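Werkstattbuch, Mi., 25. September
Demo-Aufnahmen Climness, zweiter Durchgang
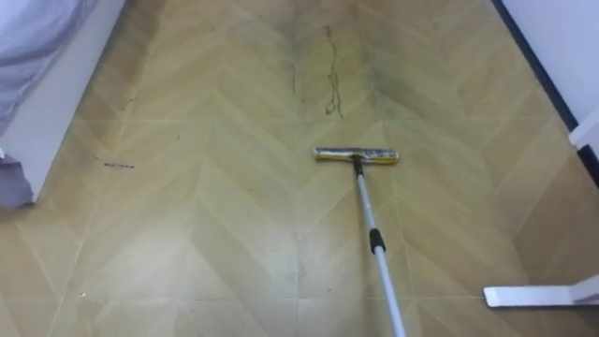 Wischmopp auf dem Fischgrätboden.

Also, Refrain von »Daza« sitzt immer noch nicht. Gestern Abend habe ich den Bass noch mal komplett neu eingespielt, diesmal direkt ins Pult und ohne den alten Kompressor, und der Ton ist jetzt viel trockener (gut!), aber in der zweiten Strophe schiebe ich hörbar nach vorn. Octavio meint, das sei Charakter. Ich meine, das ist schlampig, und spiele es am Freitag noch mal.

Gesang: Take 13 ist der beste, da gibt es gar keine Diskussion. Hipólito hat sich endlich getraut, die letzte Zeile halb zu sprechen, und auf einmal klingt das Lied nach Landstraße und nicht mehr nach Schulchor. Nur das S am Anfang von »sola« zischt fürchterlich. De-Esser habe ich probiert, dann lispelt er. Von Hand leiser gezogen, geht so.

Steelgitarre und Akkordeon streiten sich weiter um dieselbe Lage. Ich hab beim Akkordeon bei 407 Hertz schmal abgesenkt und es ein Stück nach links gelegt, seitdem hört man die Steel wieder richtig singen – schön! Bitte die Einstellung so lassen, ich habe sie als »Cloklow 3« gespeichert. Die ersten beiden Versionen kann man löschen, die waren Murks.

Offen ist die Sprachfrage in der Bridge. Octavio will sie ganz auf Spanisch, Hipólito will mitten im Satz wechseln, und mir gefällt beides, je nachdem, wer gerade im Raum steht. Wir nehmen beides auf und hören es mit einer Nacht Abstand noch mal an. Im März haben wir uns bei »Nolow« viel zu schnell festgelegt, und die Bridge überspringe ich bis heute.

Ach ja, das Bandecho von 1999 leiert wieder. Bei kurzen Zeiten merkt man nichts, auf den langen eiert die Tonhöhe so, dass die Stimme seekrank wird. Andruckrolle gereinigt, minimal besser. Wer noch ein Ersatzband hat: her damit!

Für Freitag:
Bass zweite Strophe
Bridge in beiden Fassungen
Besenspur ab Takt 3 lauter, die säuft komplett ab
Rohmix an Octavio, bitte ohne Hall auf der Snare, sonst ruft er wieder um elf an

Kopfhörer zwei hat links einen Wackler, liegt auf dem Verstärker.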